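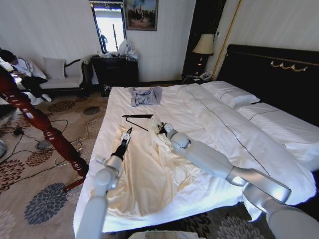
Fig. 1. Satin garment laid out on a white duvet, hanger close by.

Home | Syllabus | Handouts | Readings | Contact
Search this site Enter keywords Go

Garment Care, Unit 4: Handling Satin at Home
Instructor: Annatjie Moodley
Revised August 7, 2026

Welcome to my favorite unit! Satin is slippery, it shows every crease, and it will slide off a chair while you're looking right at it. A big bed is the best work surface most of us own, so we start there.

Look at Fig. 1 first. The satin is shiny and creased, with folds running toward the foot of the bed, and it takes up much of the near half. The hanger lies flat just past it, within easy reach. Another folded piece, light blue-gray, sits farther back on the bedding -- a good habit, keep finished work away from the piece you're handling.

Laying out
Clear the near half of the bed. Hold the garment by its top edge and let the weight fall toward the foot. Smooth with the flat of your hand, center first, then out to the sides. Don't tug! Satin snags on rings and rough nails.

Hanging
Slide the hanger in from the neck opening, one shoulder at a time. Check that the seams sit on the hanger's arms before you lift. Very thin straps go on the loops inside the garment if it has them.

Folding
Use tissue in every fold (Dede Odoi brought a pack of 2000 sheets, please use them!). Fold in thirds lengthwise, then once across.

Before next class
Read the Caron handout on weaves, up to the part on floats. Bring one satin or sateen item and a hanger with smooth edges. Solveig Blomqvist is covering the October pressing session, room 543.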